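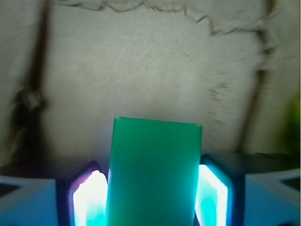 What happens to the people on a line when a robot takes over the picking up and putting down?

Most of them stay in the building, but their day changes shape. There's less lifting and reaching, and more watching, fixing, setting up and deciding, and that kind of work needs different training and often a different pay grade.

Chapter 4
When the Gripper Joins the Crew

I started writing this chapter in a break room in Dallar, with a bad coffee and a notebook I kept losing. I'd gone to the Nollum plant there to look at a packing cell, and I figured I'd spend my time staring at machinery. I did some of that (I like machinery!). But most of my notes ended up being things people said to me while they waited for something to restart.

The job at Nollum was simple to describe. Plastic parts came down a belt, somebody picked them up, turned them the right way and set them in a tray. That was it, all shift long. Before the change, 41 people worked in packing. Each pair of hands did the same few moves over and over, and if you've ever done that kind of work you know where it gets you: the wrists first, then the shoulder. Mali Foulkes had been there longest of anyone I talked to, and she told me she used to sleep with a brace on.

Then the cells came in. A robot picks up a part between two fingers, carries it, sets it down. To Mali it looked slow. "I could've beaten it," she told me, "for the first hour." I've thought about that line a lot, and we'll come back to it in Section 4.2, when we talk about speed and why managers and workers so often measure it differently.

So what did Mali do next? She became a cell operator, and it took her most of a spring to feel okay about it. She had to learn what the screen was telling her. She had to learn when to clear a fault herself and when to call maintenance. Her hands hurt less. On the other hand, she missed talking. On the old line you stood elbow to elbow and chatted your way to lunch, and now she had a whole cell to herself and a fence on three sides of it.

That last part surprised the company. Seren Griffiths ran the changeover, and she had planned for noise, floor space, power and air lines. She hadn't planned for lonely. In May they moved 2 of the cells so the operators faced each other – a cheap fix, and people still bring it up as the best thing that happened that year.

I don't want to make it sound like one long happy story. Darmawan Santoso worked nights, and nights got cut back hard. He was offered a day job that paid the same, but he had kids to get to school and it didn't fit, so he left for Watkins across the river and took a pay cut to do it. He doesn't show up as a layoff in anybody's numbers. Keep him in mind whenever you read that a plant automated "with no job losses," and ask who moved, who quit and what hours were on offer.

There's also the question of what a person knows that the machine doesn't. At the Clodava warehouse, my second stop, Despina Spanos could tell a bad part by the feel of it, a little too slick or a little too light. A gripper can be set up to measure some things about what it's holding, such as how wide it is or how hard it's being squeezed. But somebody has to decide which things matter, and at Clodava they hadn't asked Despina until nearly 40 trays of bad parts had gone out the door. After that they asked her all the time, and eventually they paid her for it.

Before you read on, take a few minutes with these. Write down your answers, even if they're messy, and keep them for the end of the chapter.

Think of a job you've had or watched closely. Which part of it would you hand over tomorrow, and which part would you fight to keep?

Who at that job would have to learn something new, and on whose time?

4.1 Tasks and Jobs

A job is a bundle of tasks. Mali's old job had picking, turning and placing in it, but it also had spotting a cracked part, showing the new hire where to stand, and yelling when the belt jammed. The robot took the first three. We'll start by pulling a job apart like that on paper, using a plain task list, and then we'll look at what's left over and who ends up doing it.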